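ペーパータオル

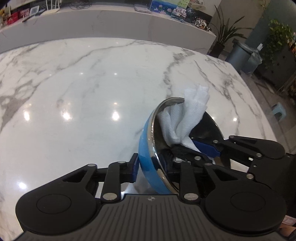
Juwita Goh

ペーパータオル(英: paper towel)は、水分や油分、汚れを拭き取るための使い捨ての紙製品である。日本ではキッチンペーパー、キッチンタオルの名でも売られており、家庭では両者を区別せずに呼ぶことが多い。布巾と同じ場所に置かれ、ボウルや皿の内側の拭き上げ、野菜の水切り、調理台の清掃などに使われる。

名称

業務用の分野では、洗面所などで手を拭くために一枚ずつ引き出す折りたたみ式のものを「ペーパータオル」、調理に用いるロール状のものを「キッチンペーパー」と呼び分けることがある。ただし区別は厳密ではない。キッチンペーパーの語は、英語圏では主にイギリスで見られる kitchen paper や kitchen roll に対応する。クッキングシートは表面にシリコーンなどの加工を施した耐熱性の紙で、吸水を目的としないため別の製品に分類される。

原料と構造

主な原料は木材パルプである。針葉樹のパルプは繊維が長く、紙に強度を与える。広葉樹のパルプは繊維が短く、手触りを柔らかくする。再生パルプを使うものや、竹の繊維を配合したものもある。

トイレットペーパーとの大きな違いは、濡れたときの強さにある。トイレットペーパーは水中でほぐれるように作られているが、ペーパータオルには湿潤紙力剤が加えられ、水を含んでも形を保つ。このため水洗便所に流すと配管の詰まりの原因になる。

多くの製品は二枚の薄い紙を重ね、エンボス(型押し)を施している。凹凸によって紙と紙の間に隙間ができ、そこに水や油がたまる。丸めたり握ったりした紙が元の平らな状態に戻りにくいのは、繊維に折り目が残るためである。

種類

ロール型 芯に巻いた紙をミシン目で切り取って使う。壁や棚の下に取り付けるホルダーのほか、調理台に立てて置くスタンドも普及している。

折りたたみ型 箱や袋から一枚ずつ取り出す。片手で引き出せるため、もう一方の手がふさがっている作業に向く。Palmaの卓上箱は一箱170枚入り、同社の業務用袋は290枚入りである。

不織布型 レーヨンやポリプロピレンなどの繊維を布状にしたもの。破れにくく、洗って繰り返し使える製品もある。食材を絞る用途にも使われるが、熱に弱い素材を含む場合は加熱調理に使えない。

食器とボウルの拭き上げ

洗った食器は自然乾燥させるか、布巾またはペーパータオルで拭く。金属製のボウルは水滴を残すと白い跡がつきやすい。これは水道水に含まれるカルシウムなどの成分が乾いて残ったもので、鏡面に仕上げた内側では特に目立つ。洗い終えたらすぐに水気を取るとよい。

深いボウルは、傾けて口を手前に向けると底まで手が届く。紙を軽く丸めて底に当て、中心から縁へ向かって動かす。最後に縁の部分を挟むようにして拭く。縁を巻いてあるボウルでは、巻き込みの隙間に水が入り込むことがあるため、口を下にしてしばらく置いてから拭き直す。

外側に塗装を施したボウルは、内側と外側で手入れを分ける。光沢のある塗装面に研磨剤入りの洗剤や硬いたわしを使うと細かい傷がつき、つやが失われる。塗装面には柔らかい布か、乾いた紙を軽く当てる程度にする。

油の多い料理に使った容器は、洗う前に紙で油を拭き取っておくと、洗剤と湯の量を減らすことができる。排水管に流れ込む油も少なくなる。

布巾との使い分け

布巾は繰り返し使えるため、水気を大量に取る作業に適する。一方、濡れたまま放置すると細菌が増えやすく、こまめな洗濯と乾燥が必要である。生の肉や魚の汁を拭く場合には、使い捨てにできる紙の方が扱いやすい。

拭き上げでは両者を併用する方法もある。まず布で大部分の水を吸わせ、残った水滴を紙で取る。布の色は白が多いが、黒や濃紺のものも売られている。濃い色の布は染みが目立ちにくい反面、汚れの残り具合を目で確かめにくい。新しい濃色の布は色が落ちることがあり、使う前に一度、単独で洗っておく。

調理台での使用

大理石の調理台は酸に弱く、レモン汁や酢が触れたままになると、磨いた表面のつやが失われる。こぼした場合はこすり広げず、紙を上から押し当てて吸い取り、水拭きと乾拭きをする。コーヒーや油も石の内部に染み込むことがあるため、早めの処置が望ましい。

乾拭きの際は、砂糖や塩の粒を先に取り除く。粒を挟んだまま紙を動かすと、石の表面に傷がつくことがある。

保管と廃棄

未使用の紙は湿気と油煙を避けて保管する。ガスこんろのそばに置くと引火するおそれがあり、火元から離れた場所に置かなければならない。開封した袋は口を折り返しておく。

使用後の紙は、多くの自治体で可燃ごみとして扱われる。湿潤紙力剤を含むうえ、油や食品が付着しているため、古紙としての回収には出せない。不織布型の分別は素材と自治体によって異なる。

関連項目

布巾
キッチンペーパー
ボウル(調理器具)
不織布
大理石

最終更新 2024年6月29日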